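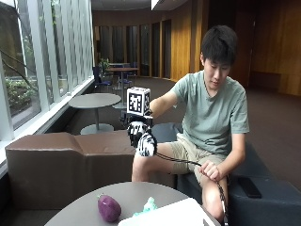

A tracking cube sits at the wrist, with a patterned glove below it and the cable held in the other hand.

I have a soft spot for written rules, which my friends find rather sad, and lately the ones I care most about concern the people who put on gloves like this so that machines can learn how hands move. We have plenty of rules about robots (fences, stop buttons, how hard an arm may push) and very few about the person at the other end of the cable, and I do think it's high time we wrote some down.

Chia-jung Cheng and I spent most of April on a draft for our little group at Warkmont, and it ran to 16 points before Macarena Medina, bless her, got it down to 13. My favourite is still the plainest: the wearer decides when to stop, and no one asks why. Close behind it comes the one about cables, which should have enough slack for a person to stand up and turn round without thinking about it. Then there's the cube. If it has been knocked, you check it against the hand again before recording anything more, even when everyone is longing for their tea!

Wen-hsiung Au thinks all this will slow people down, and he may well be right. We lost 160 recordings at Flustby to a bracket that had slipped, though, and I'd gladly have given up an afternoon to get them back. He also feels a sweet potato and a soft toy hardly call for a rulebook. Well, perhaps not, but habits learnt on sweet potatoes do tend to follow us to the kitchen knives, and I'd like them to be good ones by then.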